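Plellance Community Honors Open for 2022, and We Want Your Neighbors' Names
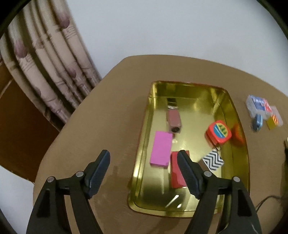

A gold tray on a brown table.

16 Jun 2022

I've been running the press desk for the Plellance Community Honors for a few years now, and this is the release I like writing most, because it's the one where I get to ask you for something. Nominations are open! We're giving out 3 awards again, and the dinner is back in person at the Ackah Theater in December, with real plates and a real stage (and, yes, the long speeches).

If you're new to this, the Honors go to people who have made life better in Prukow and the towns near it. They can be any age and do any kind of work. Past winners have included a school bus driver, a choir director, a retired dentist who ran a free Saturday clinic and a pair of sisters who kept a neighborhood pool open through two very bad summers. You don't need to be rich or well known, and you don't need a title. You do need someone to write to us about you.

Last year 619 letters came in, and I read every one of them at my kitchen table. Some were typed and very proper. One was written on the back of a church bulletin and it made me cry before breakfast. Please don't worry about how yours sounds. Tell us who the person is, what they've done and how you know them, and keep it to two pages if you can.

The awards are the same as before: the Prornis Prize for the arts, the Good Neighbor Award and the Young Leader Award, which is open to anyone under 21. Each winner picks a local cause, and we send that cause a gift of $1000 in the winner's name. I'm also happy to say that the Prornis Prize will come with a night of its own on the Ackah stage next spring, so whoever wins it should start thinking about a program.

Kirsty Mellor is hosting the dinner. Kirsty won the Good Neighbor Award in 2018 for her work with the reading rooms on the east side, and she's been bugging me ever since to let her hold the microphone.

"I sat at table nine the night I won and I was so nervous I put sugar on my salad," Kirsty told me. "I want this year's winners to have more fun than I did. I've already got my shoes picked out."

We're expecting around 148 guests, a smaller crowd than in the old ballroom days, so tickets may go fast. They go on sale after Labor Day at the Ackah box office. Winners and the people who nominated them eat free, of course.

Letters can be dropped off at the Plellance office during business hours or mailed to us there. Forms are at the front desk and at the Prukow library, but a plain letter is fine too. The last day for nominations is the Friday before Labor Day.

Reporters who want to talk with Kirsty or with past winners can call the Plellance press desk and ask for me. I'm in most mornings.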